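How to Run a Laundry Demonstration at a Robotics Open Day

By Gregor Swanson

A laundry demonstration is a good choice for an open day. Visitors know the job already, so they can judge the work for themselves, and a person with a steamer and a hand-held gripper can show most of what goes into teaching a machine to handle cloth. The steps below are the ones we use at the Standholm open day each February. They assume one room, a bed, a few shirts and at least two people to run the station.

What you need

- A bed or a wide table at about hip height, with a plain light cover
- Cotton T-shirts in a solid color that stands out from the cover
- A handheld garment steamer
- A hand-held gripper, charged, with its camera lens wiped
- A head camera for the person doing the steaming
- A spare memory card for each camera
- A strip of tape for the floor

You do not need a full robot in the room. If you have one, put it at a separate station with its own host. Two things going on at once splits the group and people miss both.

Step 1. Set up the room

Do this the afternoon before. Make the bed with the light cover and pull it fairly flat, but don't spend time getting every fold out. Pick a side for the demonstrator and keep visitors on the other side and at the foot. Tape a line on the floor 35 inches from the edge of the mattress. Children will lean over it, and that distance still keeps them clear of the steam.

Run the steamer cord behind the demonstrator, never across the foot of the bed. Check that the outlet is not shared with a dryer or a kettle. We tripped a breaker at our first open day and lost the lights in the hallway as well.

Step 2. Practice the grip

Anyone who will hold the gripper in front of visitors should have done at least 2 hours with it first. It looks simple and it is tiring on the wrist. Keep the elbow close to your side. Approach the cloth slowly, close the fingers, pause, then lift. The pause matters for the recording and it also gives people time to see what is being picked up.

Practice on a shirt before you try anything with buttons. Collared shirts are slow and the group will drift off.

Step 3. Lay out the shirt

Put the shirt front side up with the neck away from the person who will be working on it. Smooth the body with the flat of your hand. Leave one sleeve folded over, so there is a real task to do and something to talk about. A shirt that is already perfect gives you nothing to show.

Step 4. Steam, then handle

Fill the steamer no more than two thirds. Turn it on before the group comes in and wait for the ready light. Start near the collar and shoulder, where the cloth bunches, and keep the nozzle moving in short strokes. Hold the cloth flat with your free hand well away from the steam.
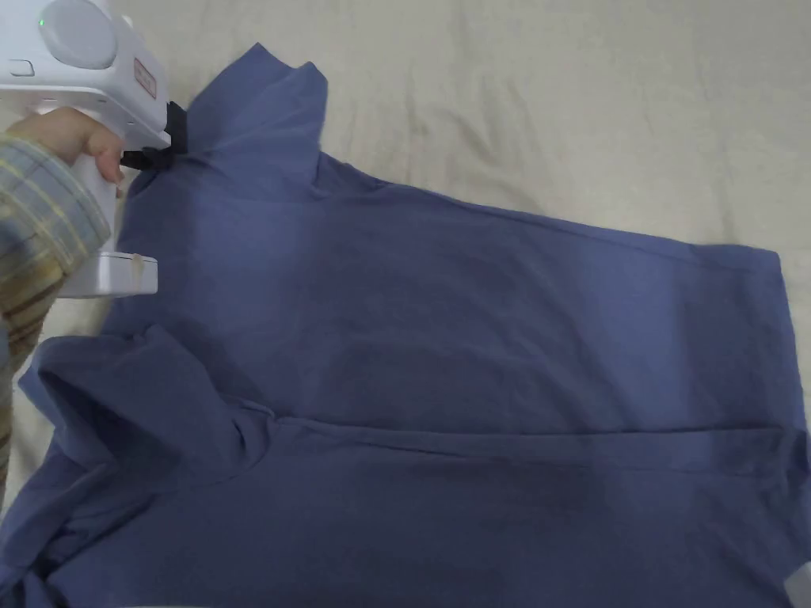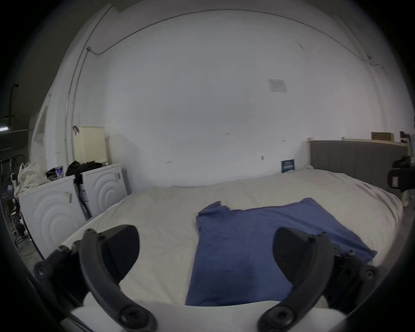 The blue shirt on the cream bedding.

Talk while you work, but keep it short. Say what your hand is about to do, do it, and go on. Visitors tend to ask why cloth is harder for a robot than a box. The answer we give is that a box keeps its shape when you pick it up, and a shirt takes a new shape every time. Then drop the shirt on the bed twice and let them compare.

After steaming, turn the steamer off and move it to its stand. Wait a minute or so before you bring in the gripper. The pads on ours slip on damp cotton, and a missed grasp early on tends to rattle the person holding it.

Step 5. Let visitors try

Take them one at a time. Hand over the gripper with the fingers open and have the visitor use both hands. Ask for one simple thing, such as lifting a sleeve and laying it flat. Two tries each is enough if there is a line.

Do not let visitors use the steamer. If someone asks, offer them a turn at smoothing a dry shirt by hand.

Switch off recording during this part unless you have signed forms. We keep the forms on a clipboard by the door and a second copy at the front desk.

Step 6. Show the recordings

Have a laptop ready in the next room with clips from a practice run. Play the head view first, then the gripper view. People follow the second one more easily once they know where the bed is. A clip of 35 seconds is long enough.

For scale, we tell them that our own shirt collection has over 2000 clips, and that 130 of those were thrown out for blurred starts or a hand covering the lens. Visitors are often more interested in the rejected ones, so keep a few on the laptop.

Step 7. Pack up

Empty the steamer tank into a sink and leave the cap off overnight. Wipe the gripper pads with a barely damp cloth. Copy both memory cards before anything goes back in its case, and write the session name on each case with a marker. Pull the tape off the floor the same day, as it leaves a mark if it stays down over a weekend.

Related

Choosing gripper pads for cotton and knits
Notes from the Pustisska open day
Grurus folding station: parts list and layout
Pollock workshop: recording with two cameras
Visitor consent forms, updated Aug 2, 2025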